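**Nellcombe Hand Gripper, kit for home builders**

We've been building these at the shared workshop in Pukex for a good while now, and we're so pleased to finally offer the kit! You get the black body and two yellow fingers.
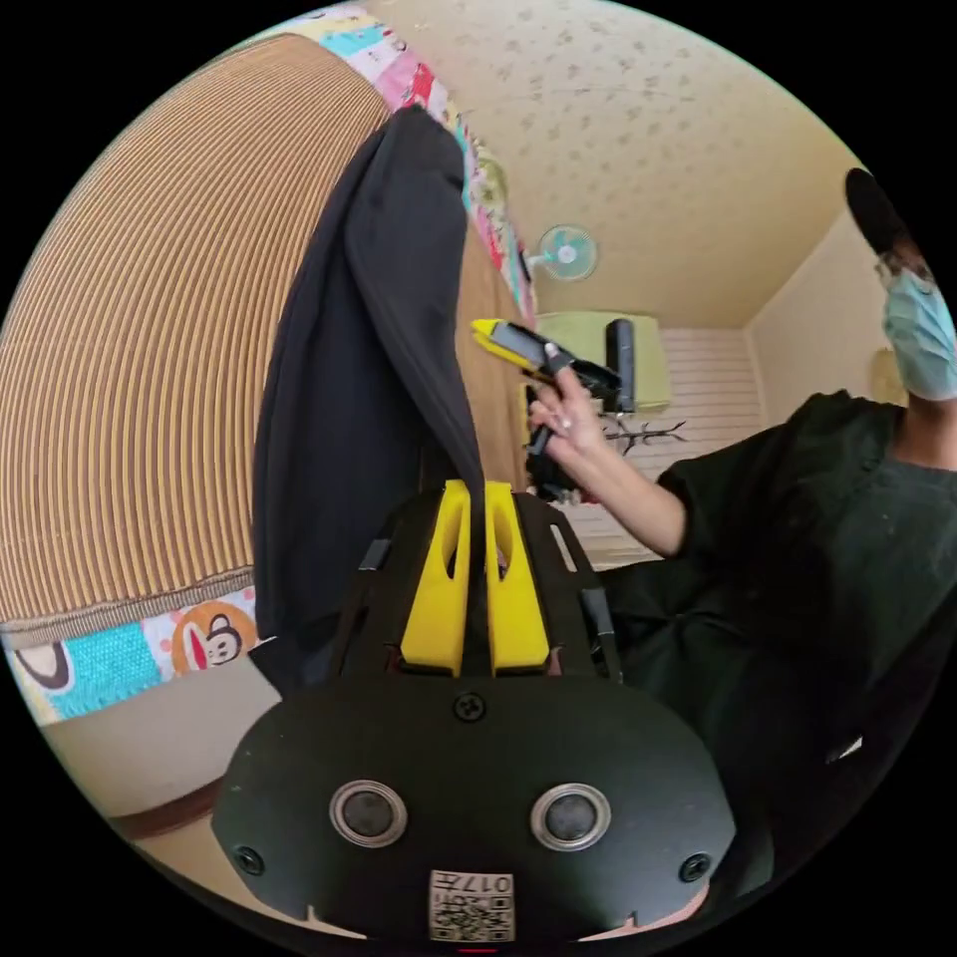

Cloth was always the hard part (Araceli Montes must have folded the same shirt 200 times), so the slots in the fingers got plenty of fiddling.
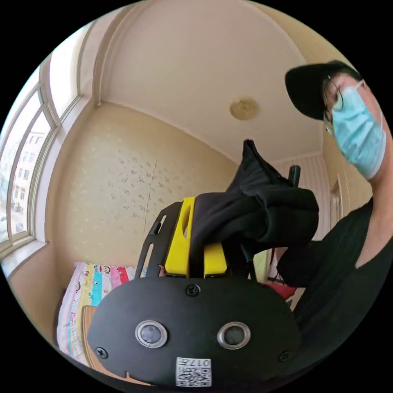

*Photo: Munther Jaber*

Most folks build a pair, one for each hand, and an evening is plenty of time.
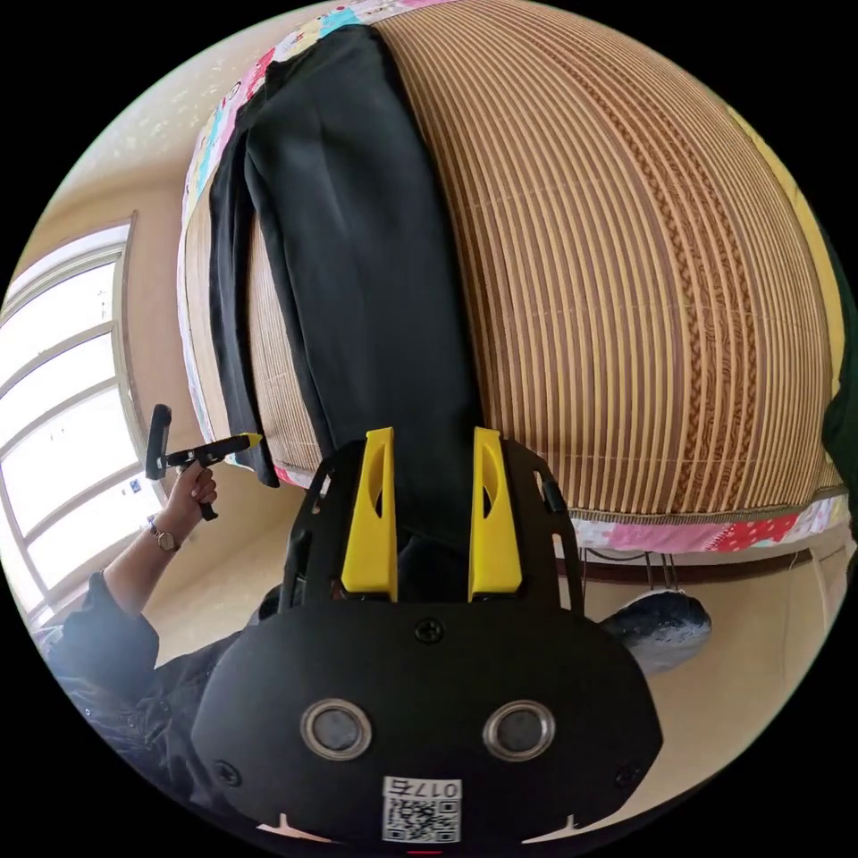

Trousers are a lovely first project, laid out flat on a bed, and after that you'll want to try everything in the closet. 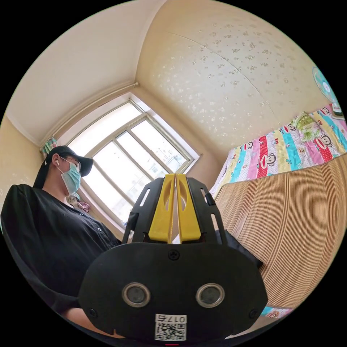
## Ordering

Kits are $121 each, spare fingers $17 a pair.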